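Flarkum Suture Thread, by Narero

We've sold this thread for years now, and it's still the one we'd hand to a friend just starting out!
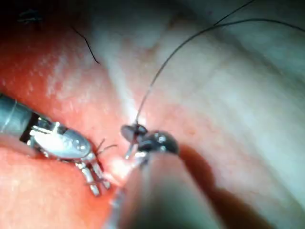 Close work at the tissue surface

Each box holds 30 packs, and Obaidul Seneviratne checks every batch himself (he's fussy, bless him).

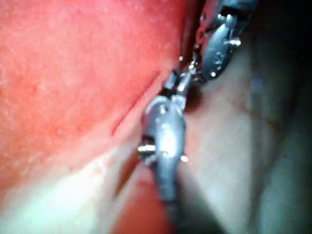 Teaching labs get a kinder price on 2 boxes or more, so do ask us before you order.
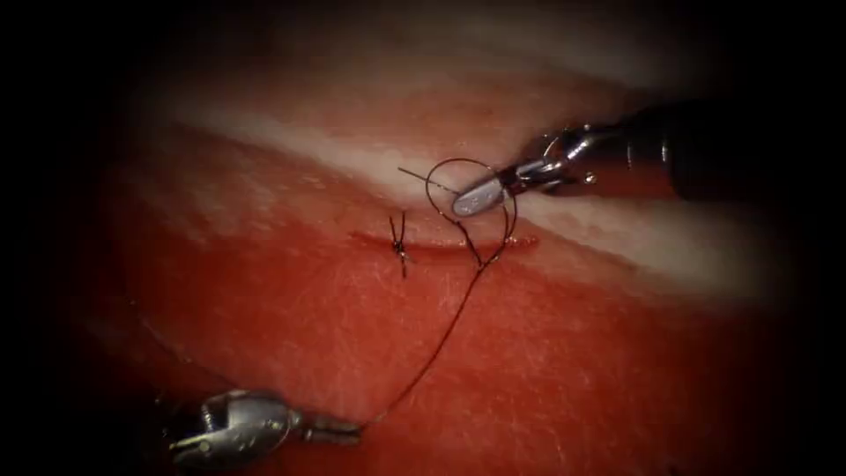 Storage and ordering

Keep the box closed, somewhere cool and dry, and away from a sunny window.
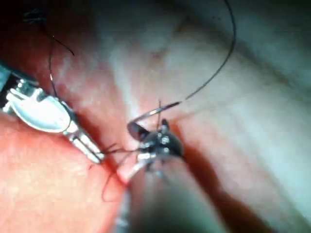 Order code 828. Debashish Ranasinghe looks after orders and is always glad to chat about delivery.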